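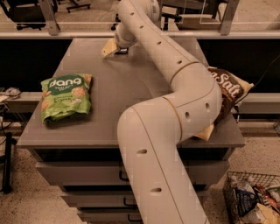
Ambrose arm package: photos from our trial

Ambrose is a rental package for small-item handling, put together by Stakach and offered in our area through Birwood. You get one arm with a gripper, a controller, the Ambrose software and a support line. It is aimed at offices, stockrooms and small shops that want packaged goods moved between a flat surface and a container. We had the package on trial in March, and snacks were the test goods. Bags are a fair test for a gripper. They crumple, they slide, and the same bag rarely sits the same way twice.

The monthly rate is $1,639, or $1,436 a month if you sign for a year. Delivery and setup are included in both. The work surface is not, so you supply your own cabinet or table. Ours is a plain gray cabinet with drawers, and Birwood had no objection to it.

The photos are in no special order. Comments from people who have used the package are mixed in with them.
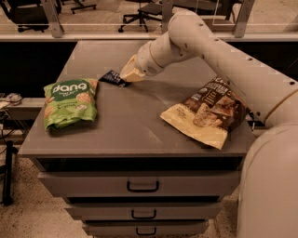 3 min read

Gripper down over the small navy packet, with the green dang bag to its left and a bigger bag lying under the forearm.

Small packets get their own setting in Ambrose. The default approach is tuned for pillow bags, which have some height to them, and the small-item setting brings the finger in lower and slower. You pick it from a menu for each product or let the software choose by size. We let it choose for the first few days and then set it by hand for anything bar-shaped. The manual covers this in one paragraph and could use a full page.

Teaching a new product is simple enough. You put it on the surface, turn it a few ways when the software asks, and give it a name. The product library holds 128 items on the standard plan. That was plenty for us. A store with a wide range would need to ask about the larger plan, and we were not given a price for it.

Reach is good for an arm with this footprint. It can work at the back edge of a cabinet top from a position in front, folding well over at the elbow to do it. Plan for that elbow when you decide where the arm goes – it needs clear air above the surface, and people tend to measure only the surface. 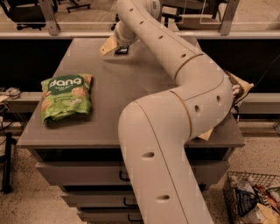 Xiomara Lindgren wrote in to say she would put reach ahead of speed for most buyers. Her shop had the same package and never ran it above the middle speed setting, but she moved the arm two times before it could get to every corner of the counter. She suggests marking the corners with tape before the installer comes. We agree, and would add that the installer will move it once for free if you ask on the day.

The arm bent over the right half of the cabinet, with the wire basket on the floor beside it.

A basket on the floor is harder for the software than a box on the table. You have to enter its height yourself, and if somebody kicks it out of place you have to enter the position again. Mesh is allowed. Birwood sells a fixed stand that holds a basket in one spot, called the Arnard, and for a permanent setup we would buy it. For a trial it is an extra you can skip.

The software has a pause button on every screen, and it responds at once. The activity log is less useful. It lists each attempt with a time and a product name but gives no reason when an attempt is called off. Support told us a fuller log is planned and would not say when. 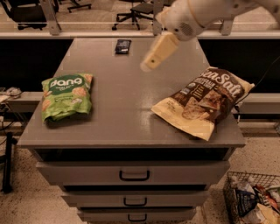 Did you try it with bags overlapping? asks Vaughn Holloway in the comments, adding that his own trial went well with goods spread out and badly with them piled up. We did, for part of one afternoon. Two bags with a clear edge showing were usually fine. A real pile was not, and the product sheet does say items should be laid out separately.

The gripper between the small dark packet and the SeaSalt bag, which hangs a little over the right edge of the cabinet top.

Overhang is worth a note. Ambrose lets you draw a border around the surface, and anything past the border is ignored. Draw it too tight and a long bag at the edge may be skipped. We set ours a little wide of the real edge.

Trials are booked through Birwood and need a deposit, refunded when the arm goes back. Ask for Sunita Greenberg if you want the small-item setting shown to you at setup.

Photos and text: Yolanda Mercado
Page last updated 26 Aug 2022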